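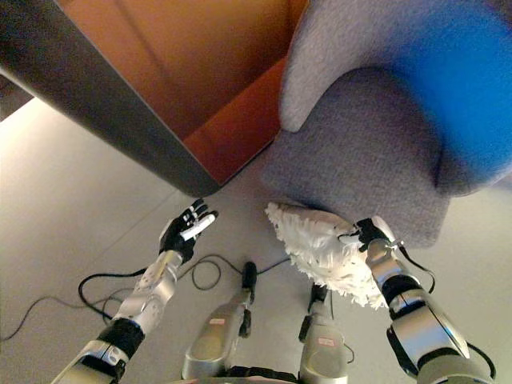 Fig. 1 : sol gris clair, fauteuil et meuble en bois, vue plongeante.

plurneo-souffle : fiche du jeu de données

Enregistrements de séances de respiration guidée et de relaxation allongée, audio + questionnaires. Version du 25 août 2020. Remplace celle de février (fichiers audio mal nommés, à jeter svp).

Contenu
41 participants, 2 séances chacun : une de cohérence cardiaque, une de scan corporel. Audio mono en wav, un csv par séance pour les réponses avant/après. Pas de vidéo. Voix de guidage enregistrée par Ülle Raudsepp, textes en français, relus à Vernby.

Arborescence
audio/ : les séances, découpées par exercice
reponses/ : csv, séparateur point-virgule, encodage utf-8
guidage/ : les scripts lus, version Cortés (courte) et version Ludier (longue)
notes.txt : en vrac, à trier

Colonnes des csv
id : identifiant anonyme
seance : coherence ou scan
tension_av, tension_ap : tension ressentie, échelle de 0 à 70. Oui 70, héritage du vieux questionnaire papier, pas touché.
sommeil : heures dormies la veille, déclaratif
assoupi : oui / non. Souvent vide pour le scan.
remarque : texte libre, fautes d'origine conservées

Problèmes connus
- 4 séances sans réponses « après ». Cellules laissées vides, ne pas mettre zéro
- souffle trop près du micro sur une partie des fichiers, filtre passe-haut conseillé
- la version Ludier du script a une pause plus longue avant les épaules, donc les découpages ne tombent pas au meme endroit. Vérifier la colonne script avant de comparer
- colonne script pas encore documentée ci-dessus, désolé

Usage
Recherche et enseignement ok. Pas d'usage médical, pas de diagnostic, les scores sont du ressenti et rien d'autre. Pas de tentative de réidentification par la voix. Si un participant se retire on supprime son dossier et on republie, donc garder le numéro de version dans vos papiers.

A faire
Transcrire les remarques orales de fin de séance. Uniformiser les noms de fichier (majuscules !!). Traduction des scripts en estonien, Ülle s'en ocupe.

Contact : passer par le suivi de tickets du dépôt, les mails se perdent.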